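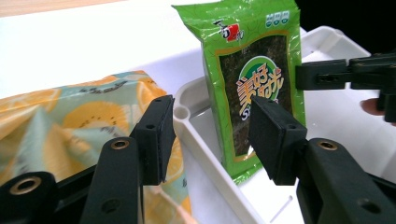

Seaweed snacks: stand them in the tray or lay them flat?

Forum: Pantry, Packing and Putting Away
Started by nori_tragic

nori_tragic
Aug 25, 2026

I have a white plastic tray on the table, thick rounded rim, little hole in one corner, and I'm trying to turn it into the household snack tray. The seaweed goes in first because the seaweed is what gets eaten. Green bag, shiny, big window on the front so you can see the dark sheets and feel judged about how many are left.

Standing up against the side wall it looks terrific. Like a shop. The trouble is that a bag of seaweed has the posture of a teenager. I get it upright, I turn around for the rice crackers, and it's having a lie down.

The household is divided. I say upright, so you can see what you've got. My other half says flat, like files, and then says the word "files" again as though I'd missed it.

The fruit bag in the photo (mint green, oranges and kiwis) is what everything came home from the shops in. It's also what I carry lunches in, so it needs to live somewhere near the tray as well. Opinions welcome on that too.

Reply from Catus
Upright. Flat is how you end up with four open bags of the same thing. We had a flat drawer for years and I found a packet of sesame crackers in there old enough to vote.

Put something heavy next to it. Jar of peanut butter, tin of tomatoes, whatever. Seaweed weighs nothing so it'll lean on anybody.

Reply from bench_top_bev
Flat, and I'm not sorry. Seaweed sheets are brittle. Stand the bag up and every sheet settles into the bottom fold, and by the end of the week you're eating green confetti. Your bag's already wrinkled down the bottom where it meets the tray.

Reply from nori_tragic
Bev, that's the bag being wrinkled. The seaweed inside is fine. I have since conducted tests.

Reply from bench_top_bev
How many tests

Reply from nori_tragic
It was a thorough process and there's no seaweed left to re-examine.

Reply from Thampi
Can I ask what the tray was before? I've got one that sounds very similar, with the hole in the corner of the rim, and I've never worked out what the hole is for. Mine came with the house. I hang it off a hook inside the laundry door when it's not in use, which might be what they had in mind, or might be me making the best of things.

Reply from nori_tragic
No idea, it came in a box of kitchen odds and ends from my aunt. There's a raised ridge across the floor of it as well, running on an angle to how I want to stack things. So anything with a flat bottom rocks. I've put a folded tea towel down since and it's much better behaved.

Reply from Thampi
Tea towel is a good call. I used a bit of that rubbery drawer liner cut to size. Don't get the cheap one, it sheds.

Reply from Delphine Haverford
I've packed lunches for three kids and a husband who counts as a fourth, so allow me.

The tray is too shallow. That's your whole problem. Low walls are lovely for fruit and hopeless for bags, as a bag needs support to at least half its height or it folds over. Upright is correct but you want a bin with proper sides. I've got mine in two narrow ones from the bargain shop, savoury in one and sweet in the other, and the only rule is that whoever finishes a bag takes the bag out. The rule has never once been followed but it's a comfort to have it written down.

Keep your tray for lemons.

Reply from Catus
Disagree on the bin. You put snacks in a deep bin and the short ones go to the bottom to die. A shallow tray is a feature. You can see the lot from across the room.

Reply from Delphine Haverford
You can see the lot from across the room because the lot has fallen over, Catus.

Reply from Nirnier
Different angle. Why is it still in the big bag at all once it's open? Decant it. Seaweed goes soft quicker than anything else in the cupboard, and where I am (Queensland, ground floor, everything grows on everything) an open bag lasts until lunchtime. I use a square biscuit tin with a tight lid and I save those little drying sachets from other packets and chuck a couple in.

Then your argument about upright or flat goes away and you can have a new argument about tins.

Reply from bench_top_bev
I'll take the tin argument. Tins are terrible for seaweed. You can't see in, so you don't know you're out until you've promised somebody some.

Reply from Nirnier
You pick it up and shake it

Reply from bench_top_bev
And there's your confetti.

Reply from nori_tragic
I do like the window on the bag, I'll be honest about my shallowness. Half the reason I bought this one is the packaging. It's got a gold line around the window and a big round badge in the middle with orange Chinese characters on it, and my reading doesn't stretch to any of them, but they're having a much better time than the writing on our crackers. Decanting feels like taking somebody's good coat off them at the door and putting them in a tracksuit.

Reply from Catus
Now we're getting to it. It's a display tray.

Reply from nori_tragic
It's a snack tray with standards.

Reply from Trovero
Peg. Fold the top over twice, press the air out, wooden peg in the middle. Lay it on its back with the window facing up. You can see in, it can't fall over, the sheets stay whole, and it costs you one peg. I've read this thread twice to see what I was missing.

Reply from bench_top_bev
Thank you, Trovero. Window up. Flat WITH a view. Everyone can go home.

Reply from Delphine Haverford
One bag on its back takes up the floor of the tray. Where do the others go?

Reply from Trovero
On top.

Reply from Delphine Haverford
So then you can't see the window.

Reply from Trovero
You can see the top one's window.

Reply from Delphine Haverford
I'm going to go and put a wash on.

Reply from Thampi
Nobody's touched the fruit bag question. I'd hang it. Fabric bags left on the table turn into table. Mine had keys, a library book, someone's recorder and most of a banana under it before I gave in and put up a hook. Now it goes on the hook as soon as it's emptied, and if it isn't on the hook I know there's still something in it, usually yoghurt.

Reply from nori_tragic
That's good. There's a hook on the side of the pantry that currently holds a calendar from January that I've been meaning to turn over.

Reply from Nirnier
Give the fabric bag a wash first if you're carrying lunches in it. Cold, inside out, or the print goes. I had one covered in lemons and it's now covered in rumours of lemons.

Reply from Catus
Line the tray with the fruit bag. Problem solved, two birds.

Reply from nori_tragic
Then what do I carry the lunches in?

Reply from Catus
The tray

Reply from nori_tragic
Right, here's where we've landed. I went and measured. The cupboard shelf is 31 cm deep and the tray is 29, so it slides in with a whisker to spare, longways. That means it can leave the table, which had not been on offer before and has gone down very well with management.

Current arrangement: tea towel on the floor of the tray over the ridge. Seaweed upright against the back wall, pegged at the top (thanks Trovero, I've used your peg and ignored the rest of your advice). Rice crackers on their side in front as a bookend. A jar of pickled ginger in the corner for ballast, 200 g and it hasn't budged. Fruit bag has been washed inside out and is drying over a chair.

My other half looked at it for some time and said it was "nearly filed".

Reply from bench_top_bev
Confetti. Mark my words.

Reply from Delphine Haverford
The ginger is a good choice but it should be in the fridge once it's opened, so you'll be losing your ballast. Tin of chickpeas.

Reply from nori_tragic
It was opened. It's in the fridge now. The seaweed went down within the minute.

Chickpeas are in. Will report back.

Reply from Thampi
Does your tray have any sort of stamp on the underside, by the way? Mine says 428 and nothing else. It's been bothering me for years.

Reply from nori_tragic
Just had everything out again to check. Nothing on the bottom of mine at all. Sorry Thampi. I did find a rice cracker under the tea towel.

Reply from Trovero
Was it lying flat?

Reply from nori_tragic
It was.

Reply from Trovero
In one piece?

Reply from nori_tragic
I'm not answering that with Bev in the room.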